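Home | Lists | Archives | Search | Help

This site uses cookies to keep you signed in to the archives. Accept | Settings

Keldale Flower Club - members' list
Subject: Re: Arrangements for the hall in November
Date: 2021-10-19

Glenys Hartley wrote:

> I have the key for the Kershaw Room from the morning onward. The tables
> will be up, but the cloths are still in the wash and two have wax on them
> that may not come out. Can we decide between fresh and artificial before
> I order anything? Last year's fresh stems cost us more than the tickets
> brought in on the first day, and half of them had dropped by the second.
>
> Also, does anyone still have the wire cutters from the spring workshop?
> The ones with the red tape on the handle.

Glenys,

I have the wire cutters. They were in the bottom of the green crate and I will bring them with me.

On fresh or artificial, I would go artificial for the long tables and fresh for the entrance only. The hall heating comes on at six and can't be turned down from inside the room, so anything in a shallow dish suffers. The entrance stays cold with the door opening and shutting all day, and chrysanthemums will last there without much help.

I went through the figures again last night. The stem order last year came to $569 before delivery, and that did not include the foliage. We could cover the long tables with artificial stems for less than that and use them again in the spring. Storage is the only real cost. The cupboard by the kitchen is full of chair covers, but Tremel Street has offered us shelf space as long as everything is boxed and labeled.

If we do buy, please let's not get the cheapest ones. The leaves come off the wire when you bend them, and the color rubs off on a light cloth. Orchids are a fair choice because the real ones look a little waxy to begin with. I would stay away from artificial tulips. They stand up too straight and there is no way to make them look as if they have been in a vase for a day.

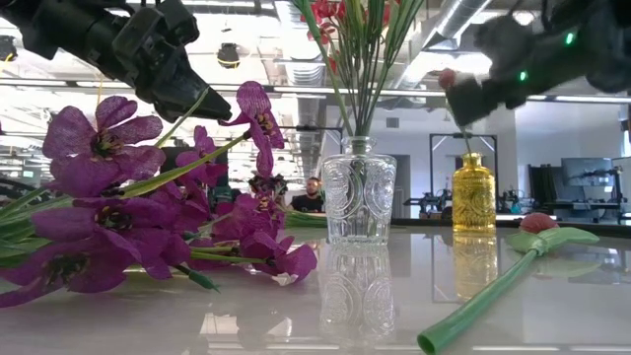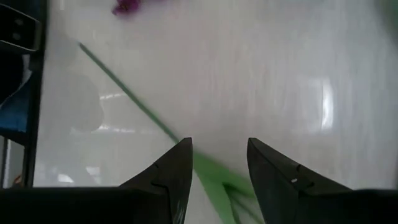
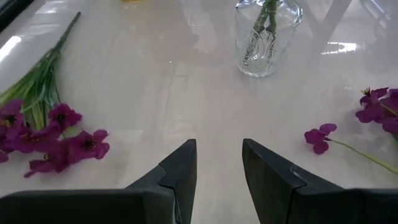 Flowers at the table. The purple ones in the first picture are artificial.

For vases, I think we should use plain glass and keep the height down. People need to talk across the table during the tea. Last November we had the tall cylinders, and by the end of the first hour most of them had been moved to the floor, where someone kicked one over. A bottle with a narrow neck will hold one or two stems upright with no foam at all. Foam is a nuisance anyway. It crumbles into the carpet and we get a note about it from the office.

Stems need to be cut before we get there. Artificial stems come much too long for a bottle, and the wire inside is hard on the hands if you are doing a lot of them. Cut on a slant, fold the last bit of wire back on itself, and it won't scratch the glass. I can do a batch at home if someone drops them off.

The program from Vomance has us down for 1,000 copies. I don't know where that number came from. We have never given out anywhere near that many, and the leftovers are still propping up the shelf in the back room. Glenys, could you ring them before they print? They also have the club name spelled two different ways on the proof - once on the cover and once inside the back page. The cover is the right one.

As for the cloths, try brown paper and a warm iron on the wax. If the marks stay, put those two under the raffle, where they will be covered up. We could also leave the tables bare. I wouldn't mind that, but I know others feel strongly about it and I don't want to start that discussion again on the list.

Parking is the same as before. The side lot is closed for resurfacing, so unload at the front and then move your car to the street behind. Please don't leave anything in front of the ramp.

I can be there from nine to help set up but I have to leave by two. Someone else will need to take the cash box after that. Let me know which artificial stems you decide on and I'll sort out the boxes for Tremel Street.

Marian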